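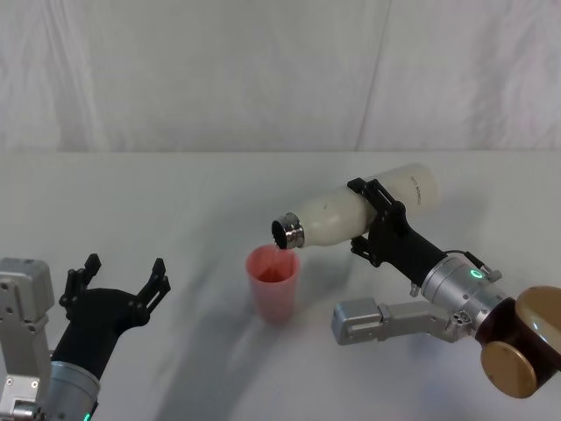 Pouring from an insulated bottle into a plastic cup, right arm doing the work.

Can a machine do your kitchen chores yet? Some of them, slowly, on a clear table. We get this question a lot on the Cistley tips page, mostly from readers who would like to stop wiping counters. The short version for July is below, with a few tips that help whether the pouring is done by a person or an arm.

Pouring

Pouring is one of the better chores for a two-arm setup. The bottle is stiff, the cup stays put, and the motion is the same each time. In our Wedotville test kitchen notes we logged 353 pours over the spring. The misses were mostly drips down the outside of the cup at the end of the pour.

Tips that cut down on drips:

Fill the bottle no more than two thirds.
Bring the mouth over the cup before tipping.
Stop with a quick turn back to upright. A slow finish lets liquid run down the neck.
Use a cup with a wide mouth. 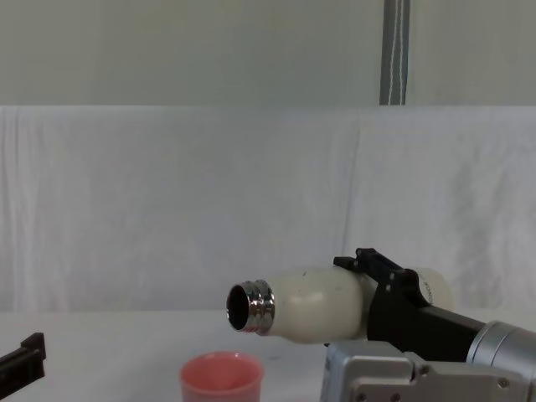

Bottle on its side, open neck above and to the right of the cup.

Threaded metal necks drip more than smooth ones. Wipe the threads after each use, and wash them with a bottle brush once a week. If you use the bottle for juice, do it the same day. Dried sugar makes the cap stick.

Gripping and setting down

A narrow part of the bottle is easier to hold than a wide one, for fingers and for grippers. 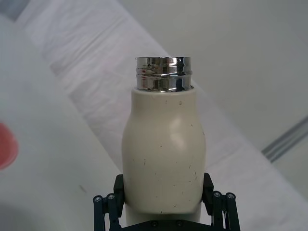
Scuffs on a coated bottle are normal and do not affect how it works. Baking soda and a damp cloth will take off gray marks. Scratches through the coating stay. Skip the scouring pad.

Set things down well back from the edge, with a hand's width between them. The Gadness bench guide allows 20 seconds for putting one bottle back. A person takes about two.
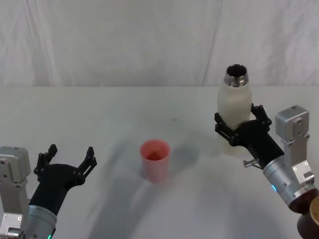 Clearing the surface first is the step people leave out. Loose spoons, mail and crumbs slow a machine down far more than they slow you down.

What still needs you

Screw caps that are on tight. Wet dishes. Anything soft, such as bread bags. Folding towels works on some setups, but plan on 20 minutes for a small stack. Tsao shop readers ask about sorting screws, and the answer is no for mixed bins and yes for trays with one size per slot.

Keep a towel nearby either way.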